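드로투넬(Drotunell) 직장 한국어 낱말집 사업
중간 진행 보고서

받는 곳: 툴루데로(Tuludero) 기금 교육지원 담당 차오 궉와이(Kwok-wai Tsao) 님
보내는 사람: 알렉시 매켈래(Aleksi Mäkelä), 편집 책임
작성일: 2009년 6월 6일

1. 이 보고서의 범위

지난 중간 보고는 2월에 드렸습니다. 이번 보고서는 그 이후부터 지금까지 한 일을 적은 것입니다. 2월 보고서에서 이미 설명한 사업의 배경은 다시 쓰지 않고, 그때 차오 님께서 질문하신 세 가지 점에 먼저 대답을 드린 다음에 작업별로 적겠습니다. 한국어로 쓰는 보고서이므로 표현이 어색한 곳이 있을 수 있습니다. 뜻이 분명하지 않은 문장이 있으면 알려 주시기 바랍니다. 숫자는 편집실의 대장과 두 번 맞추어 보았습니다.

2. 2월에 받은 질문에 대한 답

첫째 질문은 낱말집의 크기였습니다. 목표는 계약서와 같이 표제어 600개이고, 바꾸지 않았습니다. 편집 위원 가운데 한 분이 표제어를 더 늘리자고 하셨으나, 늘리면 주머니에 넣을 수 있는 책이 되지 않습니다. 책의 두께는 신청서에서 약속한 사항이므로 그대로 지키기로 했습니다.

둘째 질문은 존댓말을 어떻게 다루는가 하는 것이었습니다. 처음에는 모든 예문을 '-습니다'로 통일했습니다. 그런데 수집한 말을 들어 보면 일하는 곳에서 그렇게 말하는 경우는 많지 않습니다. "이거 좀 잡아 줘요", "거기 놔", "다 됐어?" 같은 말이 훨씬 자주 나옵니다. 그래서 예문을 두 줄로 적기로 했습니다. 윗줄은 학습자가 듣게 되는 말이고, 아랫줄은 학습자가 대답으로 쓸 수 있는 말입니다. 윗줄은 반말이어도 되고 아랫줄은 언제나 존댓말입니다. 이 방식으로 바꾸면서 이미 끝낸 표제어를 다시 손보아야 했고, 그 때문에 봄의 일정이 늦어졌습니다. 늦어진 것은 저의 판단 때문이며 편집실 직원들의 책임이 아닙니다.

셋째 질문은 외래어와 현장 은어를 싣는가 하는 것이었습니다. 싣습니다. 다만 표준어를 앞에 놓고, 현장에서 쓰는 말은 작은 글자로 뒤에 놓습니다. '드라이버', '기스', '오야지', '시마이' 같은 말은 교과서에 없지만 첫날부터 듣게 되는 말입니다. 일본어에서 온 말을 책에 넣는 것에 반대하는 의견도 있었습니다. 저희는 화살표 기호를 하나 만들어서, 이 기호가 붙은 말은 알아듣기만 하고 쓰지는 않아도 된다는 표시로 삼았습니다. 기호의 설명은 책의 첫 장에 있습니다.

3. 말 수집

수집 작업은 끝났습니다. 모두 2038장의 카드를 만들었습니다. 카드 한 장에는 들은 말 하나, 들은 장소의 종류, 말한 사람과 들은 사람의 관계를 적습니다. 이름은 적지 않습니다. 회사 이름도 적지 않고 '금속', '식품', '창고', '농장', '식당' 같은 종류만 적습니다.

카드를 정리하면서 제가 예상하지 못한 점이 있었습니다. 동사가 명사보다 문제였습니다. 물건의 이름은 손으로 가리키면 알 수 있으나, '빼다', '꺼내다', '뽑다', '떼다'의 차이는 손으로 가리킬 수 없습니다. 핀란드어로는 이 네 낱말을 한두 개의 동사로 옮기게 되고, 광둥어로 옮기면 나누는 자리가 한국어와 다릅니다. 그래서 동사 쪽의 설명이 길어졌습니다. '넣다', '끼우다', '꽂다', '담다', '싣다'도 같은 사정입니다. 이런 낱말들은 가나다순의 자리에 한 번 싣고, 책의 뒤에 묶음표로 한 번 더 싣습니다.

묶음표는 지금 네 가지가 있습니다. 넣고 빼는 말, 붙이고 떼는 말, 들고 옮기는 말, 멈추고 시작하는 말입니다. 다섯째로 '씻고 닦는 말'을 만들고 있는데, '닦다'와 '훔치다'의 설명이 아직 마음에 들지 않습니다. '훔치다'에는 도둑질의 뜻도 있어서, 학습자가 잘못 알아들으면 기분이 상할 수 있습니다.

4. 집필과 편집

표제어 600개 가운데 490개의 원고가 끝났습니다. 끝났다는 말은 뜻풀이, 예문 두 줄, 핀란드어와 광둥어 번역, 발음 표기가 모두 있고 두 사람이 따로 읽었다는 뜻입니다. 나머지 표제어 중에서 대부분은 뜻풀이까지 되어 있으나 번역이 없습니다. 'ㅎ'으로 시작하는 낱말은 아직 시작하지 않은 것이 있습니다.

뜻풀이는 초급 학습자가 아는 낱말만으로 쓴다는 규칙을 세웠습니다. 지키기가 어려운 규칙입니다. '상자'를 쉽게 풀이하려고 하면 '물건을 넣는 네모난 것'이 되는데, '통'과 무엇이 다르냐는 질문이 바로 나옵니다. 현장에서는 뚜껑이 없는 플라스틱 상자를 '박스', '바구니', '통', '빠렛트'로 제각각 부르고, 심지어 같은 사람이 하루 안에 두 가지로 부르기도 합니다. 저희는 '상자'의 항목 아래에 이 말들을 모두 적고, '빠렛트'는 본래 받침판의 이름이라는 설명을 붙였습니다.

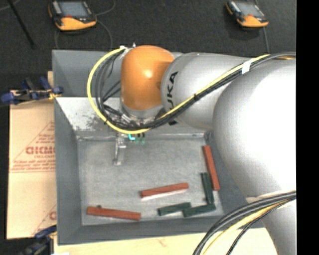

그림 1. 위가 열린 회색 상자와 그 위로 뻗은 로봇 팔

발음 표기는 논의가 가장 길었던 부분입니다. 로마자 표기법을 그대로 쓰면 핀란드 사람은 'eo'를 두 개의 소리로 읽습니다. 광둥어를 쓰는 분들에게는 또 다른 문제가 있어서, 'eu'를 자기 나라에서 쓰는 로마자의 소리로 읽습니다. 결국 로마자를 본문에서 모두 빼고, 한글로 실제 소리를 적는 방식을 골랐습니다. 예를 들면 '밟다'는 [밥따], '끓는 물'은 [끌른물]로 적습니다. 이 책을 쓰려면 먼저 한글을 읽어야 합니다. 한글을 아직 모르는 분을 위해서 책의 앞에 여섯 쪽의 한글표를 넣습니다.

예문에 대해서 한 가지 더 적습니다. 처음의 원고에는 꾸중하는 말이 많았습니다. "왜 이렇게 늦어?", "몇 번 말했어?" 같은 말입니다. 카드에 그런 말이 많이 있었으므로 사실을 따른 것입니다. 그러나 한 쪽에 꾸중이 네 번이나 나오면 책을 읽는 사람의 마음이 무거워집니다. 그래서 꾸중하는 말은 '급할 때 듣는 말'이라는 별도의 장으로 옮기고, 각 장의 예문에는 부탁하는 말과 묻는 말을 넣었습니다. 별도의 장에는 대답하는 방법도 함께 적습니다. "다시 한번 말씀해 주세요", "천천히 말씀해 주시면 할 수 있습니다" 등입니다.

5. 시험 읽기

인쇄 전의 원고를 학습자 30명에게 읽게 하였습니다. 세 곳의 저녁 한국어 교실에서 모집했고, 참가비는 교통비로 드렸습니다. 학습자들은 ㄱ부터 ㅂ까지의 원고를 두 주 동안 가지고 다니면서, 찾았는데 없는 낱말과 읽었는데 모르는 설명에 연필로 표시를 했습니다.

가장 많이 나온 의견은 글자가 작다는 것이었습니다. 저희는 책의 크기를 작게 하려고 글자도 작게 했는데, 어두운 곳이나 버스 안에서 읽기가 어렵다고 합니다. 본문의 글자를 한 단계 키우고 여백을 줄였습니다. 여백을 줄이니까 메모할 자리가 없어졌고, 이 점은 아직 해결하지 못했습니다.

그다음은 찾는 순서에 대한 의견입니다. 쌍자음의 순서를 모르는 분이 많아서 '까'로 시작하는 말을 'ㄱ' 안에서만 찾다가 없다고 표시한 경우가 있었습니다. 책의 옆면에 색 띠를 인쇄하고 쌍자음은 같은 색의 진한 띠로 구별하려고 합니다. 이것은 인쇄비에 영향이 있으므로 7번에서 다시 적습니다.

없다고 표시된 낱말 가운데 저희가 부끄럽게 생각한 것이 있습니다. '월급', '쉬는 날', '약국'이 없었습니다. 일하는 곳에서 들은 말만 모았기 때문에, 일하는 사람이 정말로 필요한 말이 빠진 것입니다. '잔업'은 있는데 '휴가'는 없었습니다. 목표 숫자를 바꾸지 않고, 사용이 적은 공구 이름을 빼고 그 자리에 이런 말들을 넣었습니다. 빠진 공구 이름의 카드는 버리지 않고 보관합니다.

6. 글꼴과 조판

조판은 플라리코(Plarico) 편집 프로그램으로 하고 있습니다. 한글, 한자, 그리고 ä와 ö가 같은 줄에 오면 줄의 높이가 고르지 않은 문제가 있었습니다. 처음에는 글꼴의 문제로 생각하고 세 가지를 바꾸어 보았으나 결과가 같았습니다. 원인은 줄 간격의 설정이 언어마다 따로 되어 있는 것이었고, 지금은 고쳤습니다. 광둥어 고유의 한자 중에 글꼴에 없는 글자가 조금 남아 있어서 조판 담당자가 직접 그리고 있습니다.

인쇄는 신청서에 적은 대로 미에티넨(Miettinen) 인쇄소에 맡깁니다. 종이 견본을 두 번 받았습니다. 첫 번째 종이는 희고 보기에 좋았으나 연필이 잘 묻지 않았습니다. 두 번째 종이는 색이 조금 노랗고 연필이 잘 묻습니다. 두 번째로 정했습니다. 표지는 물수건으로 닦을 수 있는 것으로 합니다. 제본은 실로 꿰매는 방법과 풀로 붙이는 방법의 견적을 모두 받았고, 주머니 안에서 자주 구부러지는 책이므로 실로 꿰매는 쪽을 원합니다.

7. 예산과 부탁 말씀

인건비와 수집비는 계획 안에서 사용했습니다. 수집비는 조금 남았고 번역비는 조금 모자랍니다. 예문을 두 줄로 바꾸면서 번역할 문장이 늘어난 것이 이유입니다. 남은 수집비를 번역비로 옮겨 쓰는 것을 허락해 주시기를 부탁드립니다. 허락해 주시면 전체 금액은 변하지 않습니다. 항목별 사용 내역은 별지 1에 있고 영수증 사본은 별지 2에 있습니다.

옆면의 색 띠는 신청서에 없던 것입니다. 견적은 별지 3에 붙였습니다. 만일 이 비용이 어려우면 색 대신 회색의 짙고 옅음으로 인쇄할 수 있으며, 그 경우에는 추가 비용이 없습니다. 저는 색이 있는 쪽이 학습자에게 좋다고 생각하지만, 결정은 기금의 뜻을 따르겠습니다. 인쇄소에서 종이를 주문하기 전에 대답을 주시면 감사하겠습니다.

8. 늦어진 일과 앞으로의 순서

계획보다 늦은 일은 두 가지입니다. 광둥어 번역과 녹음입니다. 광둥어 번역은 번역자 한 분이 봄에 그만두셔서 새로운 분을 찾는 데 시간이 걸렸습니다. 지금은 새로운 번역자가 ㅁ까지 마쳤습니다. 앞의 번역자와 말투가 달라서, 다 끝난 다음에 한 사람이 처음부터 끝까지 읽고 맞출 예정입니다.

녹음은 아직 하지 않았습니다. 예문이 확정되지 않은 상태에서 녹음하면 다시 해야 하기 때문에 일부러 미루었습니다. 읽는 분은 여자 한 분, 남자 한 분으로 정했고, 윗줄은 보통 속도로, 아랫줄은 조금 천천히 읽기로 했습니다. 윗줄도 천천히 읽자는 의견이 있었지만 실제로 그렇게 말해 주는 사람은 적습니다.

다음 순서는 이렇습니다. 먼저 남은 표제어의 번역을 마치고, 다섯째 묶음표를 끝냅니다. 그다음에 ㅅ부터 ㅎ까지의 원고로 시험 읽기를 한 번 더 합니다. 가능하면 지난번과 같은 분들에게 부탁하려고 합니다. 교정이 끝나면 녹음을 하고, 녹음하면서 발견되는 잘못까지 고친 다음에 인쇄소로 보냅니다.

다음 보고서에는 완성된 원고의 견본 한 묶음을 함께 보내 드리겠습니다. 질문은 편집실로 편지나 전자우편을 보내 주시면 됩니다. 전화도 괜찮지만, 제가 전화로 듣는 한국어에는 아직 실수가 있으므로 금액에 관한 것은 글로 부탁드립니다.

별지 1. 항목별 사용 내역
별지 2. 영수증 사본
별지 3. 옆면 색 띠 인쇄 견적
별지 4. '넣고 빼는 말' 묶음표 교정쇄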